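The Desk Always Wins

What happens when the week's shopping gets put down in the wrong room, and stays there

By Hannelore Buschmann

There are people who carry the groceries straight to the kitchen, open the cabinet, and put the rice where the rice goes. I have met two of them, and they were married to each other. The rest of us come through the door with rope handles cutting into our fingers and set the bag on the first flat thing that will hold it. At my place, that thing is a desk.

I bought the desk in August with serious intentions. It was going to be for work. It has a light wooden top and white metal legs, and I put a dark gray mat on it because the man at Seidel told me a mat would define the work zone. It does. It also defines the zone where I shell peas.

The drift of the chilies

Dried chilies were the first to settle. I buy them from a market stall called Flallari, where the owner sells them by the handful and has very large hands. They went into a white plastic bowl so I could pull the stems off while I was on the phone. I am a person who does things on the phone. The stems are still on.

A bowl of something on a desk sends out a signal to other food. An onion arrives, or a head of garlic, and rolls to the back of the mat as though it has an appointment there. Then comes a tissue, because anyone who handles chilies and then touches their nose will need one, and will need it fast. The tissue gets crumpled and joins the group. By the weekend you have the makings of a decent salsa and nowhere to open a letter.

I called Ülle Strazds, who ran the pantry of a small hotel in Urnwood for years and now goes into people's homes and tells them the truth about their shelves. She was kind about it, for the first minute.

"You have a lamp, a box of tissues and a bag of shopping," she said. "That is a bedside table with ambitions." 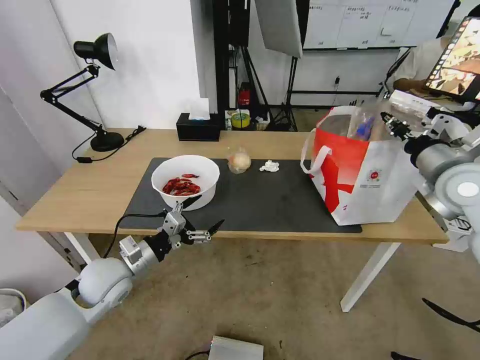 What Ülle would do

Her method starts with the bag. A big red and white carrier with stiff sides is, in her view, the most dangerous object in any house, as it stands up by itself and looks tidy. A flimsy bag slumps and spills and shames you into action. A good one will hold plastic-wrapped packages upright for a month while you walk past it thinking you own a piece of furniture.

So the bag gets emptied first, all the way down, and then folded flat and put somewhere annoying to reach. Anything still in its plastic is sorted by where it will be used. She is strict about this. Where you would like it to be used doesn't count, and neither does where it would look nice.

Chilies go in a jar with a tight lid, out of the light. Ülle likes the square ones from Tarnar and dislikes everything else Tarnar makes. Stem them before they go in - do it at the sink, wearing gloves, off the phone. Garlic and onions want air, so they come out of any wrapping and live in an open basket, well away from the potatoes.

The tissue she left to my conscience.

A partial surrender

I did most of it. The jar is on the kitchen shelf and looks wonderful, the sort of jar that suggests its owner makes her own hot sauce. The basket hangs by the window. It took me less than an evening, including the part where I sat on the floor and read the back of every package.

The bowl, though, has returned. There are walnuts in it now, which I'm told is different, mostly by me. I keep them on the left side of the mat, under the lamp, where the light is good for cracking them, and I have moved the bills to the kitchen counter to make room.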